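Review: Suvo tabletop projector, second model
Thu 26 October

I should say up front that I am a movie person first and a gadget person a very distant second. My idea of a perfect evening is a long, slow picture from somewhere I have never been, with the lights off and a bowl of something salty within reach, and for years I was happy enough doing that on an old television with a stripe of dead color down one side. Then the repertory house in Emerville closed its smaller screen (the one with the good seats!) and I began to wonder whether I could make something a bit like it in my own back room. So I saved up, read far too many forums, and bought the Suvo.

It cost me $495 with the stand, which is more than I have ever spent on anything that plugs in and doesn't keep food cold. The Femus that everyone recommends was going for $935 at the same shop, and I did go and look at it twice, and it is lovely, and I went home both times and had a sandwich and thought about it. I have now watched movies on the Suvo nearly every night for two months, and I feel ready to say something useful.

Let's start with the picture, because that is what you are paying for. In a properly dark room it is wonderful. I put on an old black-and-white melodrama the first night, one I have seen more times than I could tell you, and there were creases in the heroine's gloves that I had never noticed. Grain looks like grain. Faces look like faces, provided you go into the menu and turn off the setting called Lively, which makes everybody look as though they have just come back from a week at the beach. The one called Theater is much better, and I nudged the warmth down a touch from there.

Blacks are more of a deep charcoal. If you love night scenes, and I do, you will notice it for the first ten minutes and then the story takes over and you won't. Daytime is another matter. With the curtains open I could hardly make out who was talking to whom in a perfectly sunny Italian comedy, so plan on evenings, or on buying thicker curtains, as I ended up doing.

Subtitles deserve their own paragraph, since most of what I watch has them. They are crisp right across the middle and go the slightest bit soft in the lower left corner. I fiddled with the focus wheel for most of a Sunday and got it better without ever getting it perfect. The wheel itself is small and stiff and sits right where your thumb wants to pick the thing up, so you will be refocusing more often than you'd like. I've learned to lift it by the back.

The fan is audible. During a car chase you would never know it was there, but in a quiet kitchen scene, the kind where two sisters don't speak for five minutes, it hums along like a third sister. Moving it to a shelf behind my chair helped a great deal. As for the built-in speaker, it's fine for the news and hopeless for music. I ran a cable to my old stereo and the difference was enormous, and I would urge you to do the same even if your stereo is nothing special.

Setup was easier than I had feared. The manual is short and mostly drawings. It squares the picture up by itself when you switch it on, and it gets that right nine nights out of ten, and on the tenth you turn it off and on again. I had one real scare, when it forgot all its settings after an update, but they went back in quickly enough once I'd written them on a card.

Would I buy it again? Yes, and happily. If you have a room that gets dark and you like sitting down to a whole movie from start to finish, it's a very good way to spend your money. I am already planning a run of snowy pictures for December.
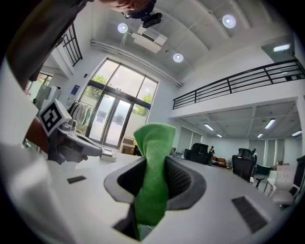

Quezada: I have the first Suvo and the soft corner was there too, always the lower left. Tipping the front up a hair and letting it square itself again cleared most of it for me. Did you find the new one any brighter with a lamp on? That's the only thing that would get me to trade mine in.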